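# Kosimitz Workroom: Strips, Gowns and Floor Cables

Frequently asked questions for everyone who handles long flexible strips on the ground floor. Last revised 8th January.

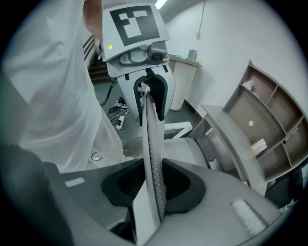
Questions not covered on this page go to Roos Dierckx at the stores desk. Measurements are in millimeters unless another unit is given.

## Strips

**What lengths are kept in stock?**

Two: 456 mm and 912 mm. The 846 mm length was dropped in July. Remaining pieces can be used up but will not be reordered.

**How should a long strip be held?**

At both ends, with the faces kept parallel. A light curve along the length is acceptable. A twist is not. If one end has turned relative to the other, set the strip down and pick it up again. Correcting a twist while the strip is under load tends to leave a crease near the held end.

**Can a strip be held by one end only?**

The short length can. Support the long length at both ends when it is being moved between stations.

**A strip stays curved after it is put down. Is it damaged?**

Usually no. Lay it on a flat shelf with the curve facing down and check it the next morning. Strips that have been stored on a roll take longer. If a sharp bend is still visible as a line across the surface, tag the piece and put it in the return bin.

**Which face goes up in storage?**

Patterned face up, in all cases. Do not place printed sheets between the layers. Ink transfers to pale surfaces and does not come off with the standard wipe.

**What can the surface be cleaned with?**

A lint-free cloth and lukewarm water. Villden cleaner is permitted on the edges only. Solvent wipes are not permitted on any part.

**How many strips can go on one shelf?**

The limit is 40, stacked flat. Do not mix lengths in a stack.

## Gowns and shoes

**Is a gown required on the ground floor?**

Yes, whenever strips are out of their sleeves. Visitors wear one too.

**The gown is too long. Can it be pinned up?**

No pins. Ask for a shorter size from the Vandenberghe rack beside the lockers. A gown that touches the floor when you bend down is the wrong size.

**Can sleeves be pushed up?**

Yes, to the elbow. Remove watches and bracelets first. Loose cuffs catch on the strip edge more often than bare forearms do.

**Which shoes are accepted?**

Closed, flat and clean-soled. Outdoor shoes stay in the lockers.

## Cables and power strips

**Where can a power strip be placed on the floor?**

Away from the bottom step and outside the walking line to the stairs. Check its position before anyone starts carrying a long piece, which blocks the view of the floor directly ahead.

**What should be done with spare cable?**

Coil it and fasten it with a hook-and-loop tie. Small loops left on the floor can catch a shoe or a gown hem. Push the coil back toward the wall or the outlet side.

**Can two power strips be connected in series?**

No. If more outlets are needed, request a longer Brellard unit from stores.

**A cable has to cross the walking line. What then?**

Use a cable cover across the full width of the crossing. Tape is accepted for the same day only and must be removed before closing.

**Can strips be carried on the stairs?**

In sleeves, yes. Unsleeved pieces stay on the ground floor. Keep one hand free for the railing. The long length goes up with two people, the taller person below.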